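Goodwin Kitchen Hire
Equipment / Practice kitchen / Small saucepan and marked bench set

The marked bench set is our smallest hire. It covers one bench and one person cooking at it, and it suits cooking classes, school holiday programs, home economics rooms and anyone setting up a temporary kitchen in a hall. You get a small saucepan with a glass lid, a spare glass lid, a roll of bench cover and a roll of blue tape for marking the cover out. A single hotplate can be added.

Hire is by the day or by the week. Sets go out from the Kuseck Street counter and come back to the same place.
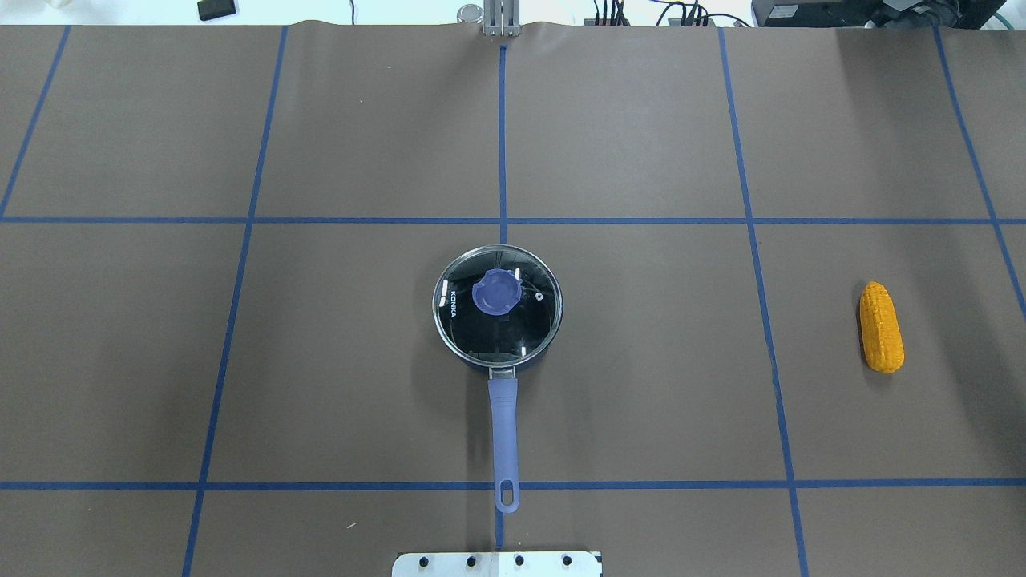

Merle Maihi

The saucepan is a small round one with a dark body and a thin polished metal rim. Its lid is clear glass in a shiny stainless-steel band, with a lavender-purple plastic knob in the centre and a small steam vent set into the glass. KONKA is printed on the glass in white. We keep mixed cookware, so the pan in your set may have a different name on it, and the knobs come in more than one colour. If you need all your pans to match, put it in the notes when you book and we will see what's on the shelf.

Good jobs for a pan this size are rice for one or two, porridge, custard, a boiled egg, a jar of pasta sauce warmed through. It is too small for stock or for spaghetti. Customers doing soup for a class usually take one large pot for the front bench and a small saucepan for each student, and we can quote for both.

What's in the set

Small saucepan, dark body
Glass lid to fit
Spare glass lid
Bench cover, cut to length at the counter
Blue marking tape, one roll
Drodia storage tub with clip lid
Printed return list

Optional: Hurska single hotplate, 1300 watts, with its own lead. Please don't run it off a power board.

Not included: utensils, tea towels, chopping boards, oven mitts. All of these are on the Small Items page.

The bench cover and tape

The cover is brown and goes straight over an existing bench or trestle. It is thin enough to fold, and it will wrinkle a bit along the far side if the bench has a raised edge behind it. Smooth it from the middle outwards before you put any tape down. Most people run the tape in straight lines both ways to make a grid of rectangles. How big you make them is up to you. One square for the pan, one for the chopping board, one for dirty things is a common layout with kids, and Kiri Cartwright at our counter can show you a sample sheet of layouts if you ask.

Lay the long lines first and the short ones across them. Press the tape down firmly with the flat of your hand. Where two lines cross, just let one run over the other. Don't cut the tape on the cover with a knife. Tear it, or cut it with scissors before you lay it.

The cover is for preparation and serving. It isn't a heatproof mat, so hot pans go on a trivet or stay on the hotplate.

Glass lids

Every lid is looked over before it goes out. We check the rim for chips, turn the knob to see that it's tight, and hold the glass up to the light. Please do the same when you unpack and ring us before you use it if anything looks wrong. The spare lid is there so a class can keep going if the first one gets dropped. If you don't use it, leave it in its sleeve. 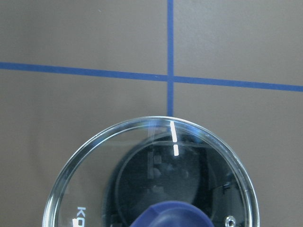 Spare lids can also be hired on their own, for people who have their own saucepans and have lost or broken a lid. Bring the pan in with you, as measuring at home with a ruler tends to go wrong. The lids are clear glass with a rounded, glossy edge, and the one shown with the dark navy knob is typical. Put a lid down flat with the knob facing up, as it is there on the taped surface, and keep it well back from the front of the bench. A knob that has worked loose can be tightened from underneath with an ordinary screwdriver. If it keeps turning, bring it back and Cameron Harawira will swap it over.

Let a hot lid cool before you wash it. Cold water on hot glass can crack it, and a cracked lid is charged at replacement cost. Don't use steel wool or cream cleanser. Warm soapy water and a soft cloth will get most things off, and a short soak will shift boiled-over starch around the band.

Hire rates

Set, per day: $9
Set, per week: $25
Hotplate, per day: $4

Schools and community groups hiring for a full term should ring for a quote. A bond applies to all first-time hires and is refunded when the tub has been checked. Unused bench cover and tape don't need to come back.

Pick-up and return

Pick-up is any weekday after lunch. Returns are taken until closing time. If your class finishes late on a Tuesday, you can leave the tub in the locked bay beside the roller door and we won't charge the extra day. Ask for the code when you collect.

Pack the pan at the bottom of the tub with a cloth inside it, lids on top in their sleeves, and the return list last. Everything has to be washed and fully dried. Sets returned dirty attract a cleaning fee, as set out in the hire terms.

Taking the tape up

Start at one end and pull the tape back low over itself, slowly. If you have taped straight onto a bench, a table or a floor with no cover, test a short piece somewhere out of the way first. Painted and sealed surfaces vary a lot. Don't leave tape down in direct sun for the length of a term. Any residue left behind can be wiped off most hard surfaces with warm water and a drop of dishwashing liquid, and eucalyptus oil will deal with stubborn bits. Check with whoever looks after the building before using oil on vinyl.
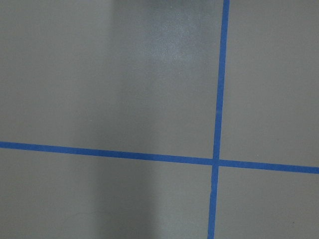
Blue marking tape laid flat, crossing on a smooth grey surface.

Extra rolls of tape are sold at the counter. They come in the one width and in blue only.

Bookings

Book online or at the counter. For larger orders, or if you need sets held over the school holidays, ask for Maxine Ngata in bookings. Please have your dates, the number of benches and your delivery postcode ready.

See also: Large pots and boilers / Trestles and bench tops / Hotplates / Small items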